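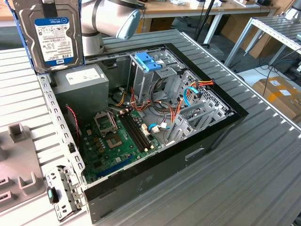 Fig. 1. Cellule de démontage, atelier de Flemmont : disque dur de 1 To tenu par la pince au-dessus du boîtier ouvert.

Module Robotique appliquée
Notes de visite : journée portes ouvertes de l'atelier de Flemmont, samedi 17 octobre

Ces notes reprennent les explications données pendant la démonstration de la cellule de démontage d'unités centrales. Elles complètent le cours sur la préhension et servent de base au compte rendu à rendre (voir section 7). Les personnes absentes peuvent s'appuyer dessus, à condition de lire aussi le chapitre 4 du polycopié.

1. Le site

L'atelier de Flemmont reçoit du matériel informatique déclassé par des administrations et des entreprises de la région. Les machines sont triées à l'arrivée : celles qui peuvent être remises en service partent vers une autre ligne, les autres sont démontées. La cellule robotisée intervient sur cette deuxième catégorie. Elle a été installée en mai par l'intégrateur Moltar. Le logiciel de supervision, Skendent, a été développé à part et communique avec la commande du robot par le réseau de l'atelier.

La cellule est encore en phase d'essai. Le démontage manuel continue en parallèle et reste la référence pour les temps et pour le tri des composants.

2. Disposition du poste

Le plan de travail est en profilés d'aluminium rainurés. Les rainures permettent de déplacer les butées et les gabarits sans percer. Le boîtier est posé couché, panneau latéral retiré, l'intérieur tourné vers le haut. Le bras travaille donc par le dessus, ce qui simplifie les trajectoires : approche verticale, prise, dégagement vertical, puis transfert.

Le gabarit en plastique gris, à gauche du boîtier sur la figure 1, porte des plots carrés et des logements en creux. Retenir le principe général : une pièce déposée dans un logement est à une position connue, et le robot peut la reprendre sans nouvelle mesure.

Le câble du bras court le long de celui-ci. À vérifier sur toute installation de ce type : la longueur libre au niveau du poignet. Un câble trop court limite les rotations, un câble trop long risque d'accrocher une arête de tôle.

3. Déroulement de la démonstration

L'opération présentée était l'extraction du disque dur. L'ordre des étapes, tel qu'il a été donné :

a) Mise en place du boîtier contre les butées, par l'opérateur.
b) Retrait du panneau latéral, également à la main. Les systèmes de fermeture varient trop d'un fabricant à l'autre pour être automatisés dans cette version.
c) Prise d'image et recherche de la cage des disques.
d) Débranchement des câbles d'alimentation et de données du disque, à la main.
e) Approche de la pince et saisie du disque par un bord.
f) Sortie du disque, dégagement au-dessus du boîtier.
g) Présentation de l'étiquette pour lecture, puis dépose.

Le disque de la figure 1 est un modèle 3,5 pouces WD Blue. Il est tenu debout, étiquette tournée vers l'avant. La saisie par le bord laisse la face supérieure dégagée, et donc les codes-barres. Une prise par les deux grandes faces serait plus stable mais masquerait l'étiquette.

Temps de cycle annoncé pour les étapes e) à g) : 48 secondes. Le réglage de départ donnait 70 secondes. Le gain vient de la trajectoire de dégagement, qui a été raccourcie, et de la suppression d'un point d'arrêt avant la lecture. La vitesse d'approche, elle, n'a pas changé.

4. Les difficultés du poste

Les câbles. C'est le point sur lequel les intervenants ont le plus insisté. Dans le boîtier de la figure 1, des faisceaux orange, jaunes et rouges partent du côté de l'alimentation, traversent le milieu et passent autour de la cage. Un câble souple n'a pas de forme fixe. Le modèle géométrique du boîtier ne suffit pas et il faut une image récente avant chaque descente de la pince.

La diversité des boîtiers. La base de Skendent contient 57 modèles de boîtiers. Quand le boîtier n'est pas reconnu, le logiciel propose le modèle le plus proche et attend la validation de l'opérateur.

Les reflets. Les tôles nues et les contacts métalliques renvoient la lumière et perturbent la mesure de profondeur. Le remède retenu est un éclairage diffus, complété par deux prises de vue à des expositions différentes.

Les clips et loquets. La cage est surmontée d'une poignée de verrouillage en plastique bleu. La couleur aide la détection, mais l'effort à appliquer dépend du modèle et de l'âge du plastique. Les essais de déverrouillage automatique ne sont pas terminés.

5. La pince

Les doigts sont interchangeables. Ceux utilisés pour les disques ont un bord bleu, visible sur la figure. L'effort de serrage est limité par logiciel. Une valeur trop faible laisse la pièce pivoter pendant le transfert, surtout avec une prise excentrée comme celle-ci. Refaire à ce sujet le calcul du moment dû au poids (TD 4, exercice sur la prise en porte-à-faux) en prenant la masse indiquée dans la fiche technique d'un disque 3,5 pouces.

Question posée pendant la visite : pourquoi ne pas employer une ventouse ? Réponse : une ventouse convient sur le capot lisse, mais l'accès par le dessus n'est pas toujours possible dans la cage, et l'étiquette peut se décoller à l'aspiration.

6. La suite prévue

Après les disques, l'équipe veut traiter les barrettes de mémoire, puis les cartes d'extension. La carte mère vient en dernier à cause du nombre de vis. Un second poste, nommé Aranda, est à l'étude. Il serait réservé au dévissage et placé en amont du premier. Aucune date n'a été donnée.

7. Travail à rendre

Compte rendu de 4 pages au maximum, par binôme, comprenant :
- un schéma du poste vu de dessus, avec les repères du robot, du plan de travail et du boîtier ;
- un grafcet des étapes a) à g), en distinguant les actions manuelles et automatiques ;
- le calcul de l'effort de serrage demandé en section 5, hypothèses écrites ;
- une proposition argumentée pour automatiser l'étape d).

Les photos prises sur place peuvent être utilisées si elles sont légendées. Ne pas recopier la plaquette de Moltar. Le dépôt se fait sur l'espace du module, au format PDF, avec les deux noms dans le titre du fichier.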